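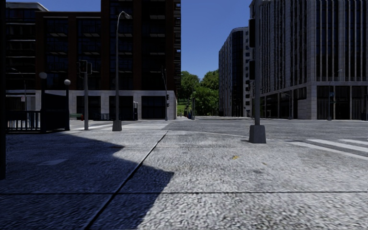
**slowlane22** replied:
I'd go the other way on this and say leave later, not earlier. Everybody tells new walking commuters to start at dawn, but if you do that in June you still come home in the worst of the heat. My boss let me shift to a late start and now I walk home when the sun is low and the whole west side of downtown Odville is in shade. Give that a try before you give up on it!

**heelstrike** (original poster) replied:
Ooh, I hadn't thought of shifting the whole day. I'll ask. For anyone just joining, I'm trying to swap my bus ride for a walk, from the Mudgway stop all the way to the office, and I love it so far except that I show up looking like I swam there. I've done it 9 times now. My route is nearly all wide sidewalk and big corners, so there's plenty of room and not many trees.

**tworiverstreet** replied:
Nine times is great, keep going! I've been walking to work for years and I get a little evangelical about it, so bear with me. 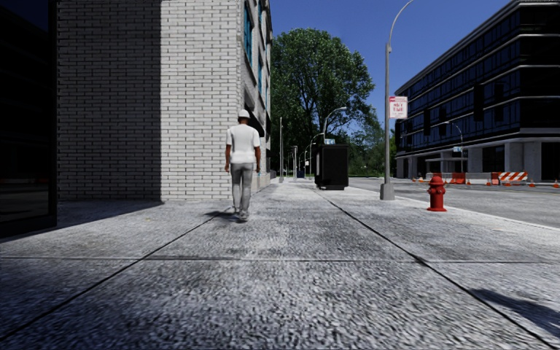

Clothes made more difference for me than the hour did. I used to walk in my office shirt, with a backpack on top of it, and my back was soaked by the second light. Now my work clothes live in a drawer at the office and I walk in whatever is old and roomy. A white ball cap, a big loose white T-shirt and light gray pants like the guy walking up the block there has on, that's pretty much my uniform from spring to fall. Pale shoes too if you can stand keeping them clean (I can't).

Also, ditch the backpack if you can! A small waist pack holds my keys, phone, badge and a sandwich if the sandwich isn't proud.

**gravelandtar** replied:
Going to disagree on the loose cotton. Once it's soaked it stays soaked, and in an air-conditioned lobby you freeze. I wear a thin running shirt, a Mustia one I got on clearance, and it's dry by the time I've had my coffee. Is it pretty? No. But I've worn it so much the logo has come off.

**tworiverstreet** replied:
Ha, fair. I change right away so I never get to the freezing part. If you don't have a place to change, listen to gravelandtar.

**heelstrike** replied:
We do have a restroom with a hook on the door, so I think I'm in the cotton camp for now. What about feet? Mine are the real complaint. It's all concrete and by Thursday my heels are sore.

**gravelandtar** replied:
Two pairs of shoes, and switch every day. I resisted this for a long time because it sounded like something a shoe store made up, but my heels quit hurting in a couple of weeks.

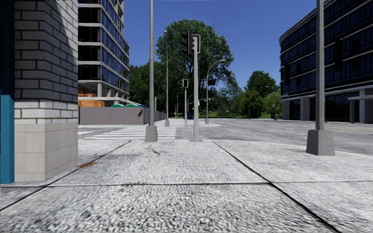
And lace them for downhill if your route drops at all, snug at the ankle and easy over the toes. I had a black toenail for most of a summer before a lady at the shoe counter in Zaneck showed me that. She wouldn't even sell me a bigger size, she just relaced the ones I had on.

**slowlane22** replied:
Not sold on two pairs, sorry. I've worn one pair at a time into the ground and never had trouble. Good socks did more for me. Feet are different, I guess.

**heelstrike** replied:
I'll try socks first since they're cheaper, then shoes. My phone says I did 3,569 steps one way this morning, which I'm weirdly proud of!

**tworiverstreet** replied:
You should be! OK, here is my whole routine, steal any of it:

1. Drink a full glass of water before you lock the door. Carrying a bottle is fine but I always forget to drink from it.

2. Pick the shady side at the start of each block and stay on it. Tall buildings are as good as trees if you catch them at the right hour. Crossing back and forth costs you more time at the lights than it's worth. 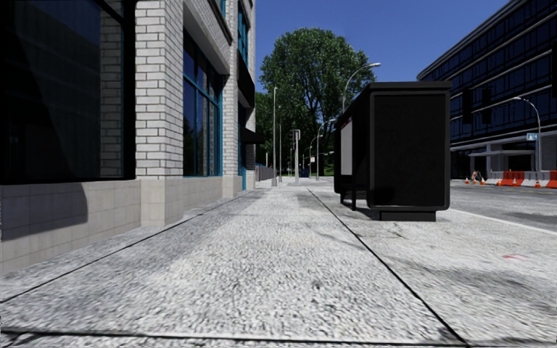

3. Slow way down for the last 10 minutes. Stroll. You cool off on the street and you don't drip in the elevator.

4. Keep a washcloth and a spare pair of socks in your desk.

5. Take the bus home when you feel like it. It still counts.

**gravelandtar** replied:
Number 3 is the best advice in this thread and I'm annoyed I didn't post it.

**slowlane22** replied:
I'd still argue about number 2. I cross whenever I like. The lights are a nice rest.

**heelstrike** replied, 4th October:
Reporting back! Boss said yes to the later start, I bought the socks, and I've walked every workday for three weeks. Heels are fine. Now it's getting cool in the mornings and I need to know what you all do about gloves.

22 comments · 9 shares

Sign up for our weekly newsletter and get the best threads in your inbox. You can unsubscribe at any time.

Related threads
Walking to the Mudgway stop in the rain
Waist packs: show us yours
Best lunch loops in downtown Odville
Do you count stairs?
Zaneck to Odville on foot, has anyone done it?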